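Guides > Running a Small Company > Share Certificates and Registers

How to Replace a Lost Share Certificate

November 21, 2023
By the Vulance guides desk

If you've opened the folder where your share certificate ought to be and found a gas bill and an old parking permit instead, please don't panic. It happens to careful people all the time, and it can usually be put right in an afternoon with a couple of sheets of paper and a signature or two. This guide is for small private companies in England and Wales, the sort with a handful of shareholders who mostly know one another. If your shares are in a large listed company you'll need to speak to its registrar, and the steps will be rather different.

First, a word about what you've lost

A share certificate is evidence that you own shares. It isn't the shares themselves, and losing it doesn't make you any less of a shareholder. What counts for most purposes is the register of members, the company's own list of who holds what. If your name is in the register, you're still a member, you can still vote if your shares carry votes, and any dividend due to you is still due.

So why bother replacing it? Mostly because one day you'll want to sell or give away the shares, and the person dealing with the transfer will ask for the certificate. Buyers like to see it, and so do their solicitors, who can get quite fretful when it doesn't turn up. It's far nicer to sort this out on a quiet day than in the week a sale is meant to complete.

Step one: have a proper look

I know, I know. But do check with your accountant and with whichever solicitor helped you set the company up, as they often hold certificates for safe keeping and then everybody forgets. Look in the company's own statutory books too. Plenty of certificates were signed, admired and never taken out of the binder. If you borrowed money at some point, the lender may be holding it as security, and that matters a good deal, so go back through your loan papers before you sign anything saying the certificate is lost.

Step two: read the articles

Your company's articles of association will nearly always say something about replacement certificates. If you adopted the model articles for private companies limited by shares, the rule is short and friendly: a shareholder whose certificate is damaged, defaced, lost, stolen or destroyed is entitled to a replacement for the same shares. The shareholder must go along with whatever conditions the directors decide on as to evidence, indemnity and a reasonable fee. A damaged or defaced certificate has to be handed back.

Older companies may have older wording, and a few have had their articles altered over the years, so read your own and not the ones you found online. We once helped a little company called Jeltik whose articles asked for a sworn statement before any duplicate could go out. It wasn't difficult, just one more errand, but they'd have missed it if they had worked from a standard form.

Step three: write the letter of indemnity

This is the part people worry about, and it's really only a promise. The shareholder tells the company that the certificate has been lost, and agrees to make good any loss the company suffers because it issued a new one. The letter should have in it:

- the full name and address of the shareholder
- the name and registered number of the company
- the number and class of shares, and the number of the missing certificate if you know it
- a statement that the certificate has been lost, stolen or destroyed, and that the shares haven't been sold, charged or otherwise dealt with
- a request for a replacement
- the promise to indemnify the company and its directors
- a promise to hand over the old certificate if it ever comes to light
- the shareholder's signature and the date

Many companies have the indemnity signed as a deed, with a witness who watches the signing and adds their own name and address. Choose a witness who isn't a party to it and, for preference, isn't family. If the shares are held jointly, every holder should sign. For large holdings the directors may ask for a bank or insurer to join in the indemnity, though in a family company that would be unusual.

Step four: the directors' decision

The directors now need to consider the request and agree to it. They can do this at a board meeting or by a written resolution, whichever your articles allow. The minute needn't be grand. Something along these lines will do very well:

"It was noted that certificate number 17, in respect of 39 ordinary shares, had been lost. A signed indemnity was produced to the meeting. It was resolved that certificate number 17 be cancelled and that certificate number 18 be issued in its place."

Before they agree, somebody should open the register of members and check that the shareholder is still shown as holding those shares. I've seen this skipped, and I've seen the muddle that followed. At Onu, another company we look after, the missing certificate belonged to shares that had been transferred the previous March, and the poor shareholder had clean forgotten. 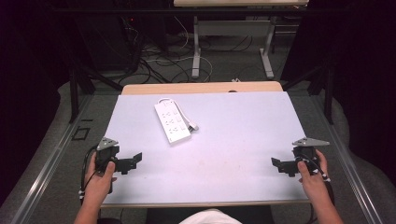 Once the decision is made, keep the minute and the indemnity together in the company's books. They belong side by side, and whoever inherits those books from you will be thankful.

Step five: issue the new certificate

Give the replacement a fresh number and write "Duplicate" or "Replacement for certificate number 17" somewhere clear on it. It should show the company's name and number, the holder's name, the number and class of shares, their nominal value, the amount paid up on them and any distinguishing numbers. Under the model articles it must either carry the company's common seal or be executed in line with the Companies Acts, which usually means 2 directors signing, or one director signing in front of a witness.

Then make a note in your record of certificates that the old one is cancelled and why. You don't need to tell Companies House, as nothing about the ownership has changed.

What if the old one turns up?

It will probably be behind the piano. Send it back to the company, have it marked "Cancelled" across the front, and file it with the indemnity. Please don't tear it up yourself, however tempting that is.

A last thought on keeping them safe

Scan every certificate on the day it's issued and keep the copy somewhere other than the paper one. Zostia, a company with far more shareholders than you'd expect for its size, now holds all the originals in one fireproof box and sends each member a copy, which seems to suit everybody. And if there's a dispute brewing over who owns the shares, or the holder has died, do take advice before issuing anything new.

Comments

Marrowfield: Thank you for this. Our articles are from the seventies and do ask for a fee. Does it have to be charged or can the directors let it go?

Vulance guides desk: It depends a little on the wording, but if it says the directors "may" charge then they can certainly choose not to. Put a line in the minute to say so.

tealady_accounts: Found ours at the accountant's after reading step one. Had already typed up the indemnity!

PJ in Kent: Is an emailed scan of the signed indemnity enough or should we wait for the paper one?

Vulance guides desk: We'd wait for the paper, PJ, particularly if it's signed as a deed.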